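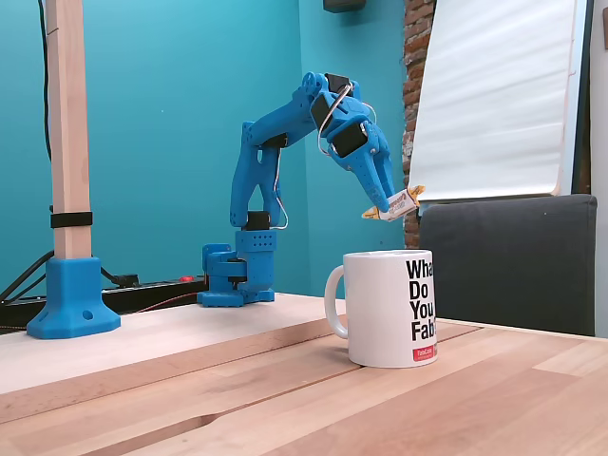
My sister kept the tea things at the far end of the long table, and when she died I left them there. I had the house for the winter while the lawyers in Drotbridge did their slow work, and I'd told everyone I would sort it room by room. I started with the kitchen. The table was pale wood, put together from planks, and crumbs had always collected in the seams. I ran a butter knife along each one the first morning. Then I stood the white mug back on the table, the one with the black lettering that asked what you fab, and went to look for the kettle.

She never drank from anything else. There were proper cups in the dresser, a wedding present, and in the cupboard over the sink a row of brown beakers from when the Nerolex works closed and sold off its canteen. She had walked past all of them every day for years. I had asked her once what the words meant and she said they meant it was hers.

The kettle was under the stairs. I don't know why. I filled it and put it on and opened the first drawer.

It was mostly string. There was a tin of Jatoi shoe polish, dried to a disc, and a bus timetable for the 23 to Tevgate, which had stopped running before our mother died. Under that was a stack of envelopes held with a rubber band that broke when I touched it. I thought they would be letters. They were shopping lists. She had written each one on the back of an envelope, and when she had done the shopping she had put it in the drawer.

I sat down to read them. Bread, matches, onions. Bread, lamp bulb, stamps. In November she had bought a great deal of soup. Some had a sum at the bottom, worked out in pencil, and she had crossed the pence through and rounded up. One of them said eggs, bleach, ring about the roof, and then my name, with a line under it.

There was no date on that one. I turned it over and the postmark was smudged. I tried to think of a time when she had rung me out of the blue and what she might have wanted. She had rung in the spring about the gutters. She had rung another time at 11 at night to ask if I remembered the name of a dog, and I had been short with her and gone back to bed. I remembered the name now. I said it out loud in the kitchen.

The kettle boiled and I made the tea. I carried the mug round to her side, by the window, and sat in her chair instead of mine. From there you could see over the wall to the lane and the end of the neighbour's barn. I'd always supposed she looked at the garden.

At four o'clock the man from the clearance firm telephoned. He said he could give me 85 pounds for the dresser and would take the table away for nothing, as a favour. I told him the dresser could go. He asked about the table again and I said I was using it.

When he had rung off I found a new rubber band and put it round the envelopes. I put the string back in the drawer, and the timetable, and laid the envelopes on top. Then I took the one with my name on it out again, turned it to the blank corner, and wrote down bread.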